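Parish Register Transcription: Progress Report
30/08/2020

The Standora Family History Society is pleased to report that transcription of the Gaven parish registers has reached the end of the second volume. The work now covers baptisms, marriages and burials from 1702 to 1768, and the typed pages have been checked once against the original entries.

The second volume proved slower than the first. The clerk who kept it from 1741 onward wrote in a small, sloping hand and often left out the mother's name at baptism. Where the name could be found in the bishop's copies, it has been added in square brackets. Burial entries are fuller, and 22 of them give a cause of death, most often fever.

Members researching the Haque and Drendeck families should note that both surnames appear under several spellings. The index groups these together, but the spelling used in the register has been kept in the transcription itself. A marriage of July 1756, long thought to be missing, was entered out of order among the burials - readers who searched for it in earlier years may wish to look again.

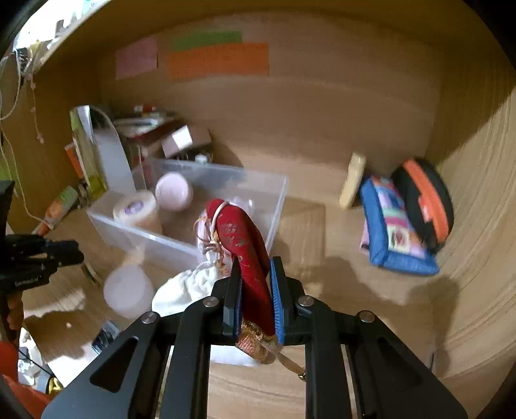
The third volume contains 900 entries and is in poorer condition. Damp has damaged 11 leaves near the back, and these will be read last. Kamala Menon will continue as editor and would be glad to hear from members who hold family Bibles, letters or wills that mention Gaven households before 1800.

Printed copies of the second volume are limited to 200. Orders may be placed with the Society's office by mail, and members should include their membership number.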